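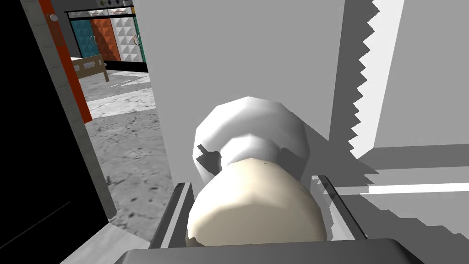 Subject: Re: [clullo-users] Wrist view: fingers clip or drop out in kitchen cell
Date: 2 July 2020

Following up on the wrist view thread. I rebuilt the Ciltov kitchen cell from a clean checkout and went through the gripper setup again. Notes below the quote.

> We moved the kitchen cell to Clullo in June. Arm motion is fine, but
> the wrist view is bad. The palm renders black from most poses, and
> shadows on the walls come out with saw teeth. Same scene file as
> before, revision 2123. Is this the mount or the lights?
> – Wostiditz sim group

Both. The lights first. The shadow map defaults to 2000 on import, whatever the scene file asks for, and in a cell with walls that close to the light it is too coarse. Set it in the cell config; the scene file value is ignored. Raise the bias one step at a time after that or the shadows come loose from the counter edges.

The black palm is a separate fault. The Nowakowski hand model ships with the housing normals flipped on one side, so it gets no fill light. Recompute them on load. 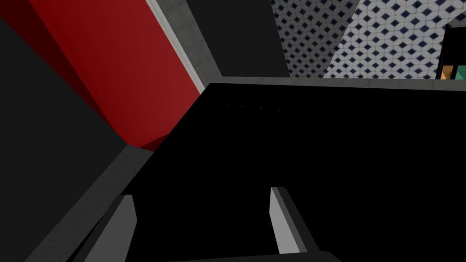

Does the wrist camera have to be recalibrated after the normals are fixed?

The extrinsics stay valid, as the fix touches only the visual mesh. Recalibrate if you move the mount link.

For the mount, in order:

1. Open the gripper fully and park the arm over the red block. Both fingers should show, with a clear gap between them. If one is missing, the near clip plane is too far out.

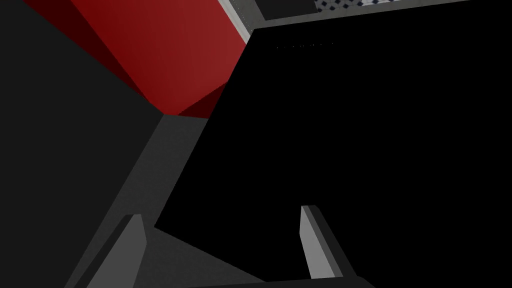
2. Set the near plane to 2 mm and reload. The physics can keep running – only the renderer needs the restart.

3. Close on a test object and check the finger pads for interpenetration. Collision meshes are separate from the visual ones, so a clean render proves nothing.

The patch for the normals is in the contrib branch. I have not tried it with the older two-camera config.

– Ciltov cell maintainer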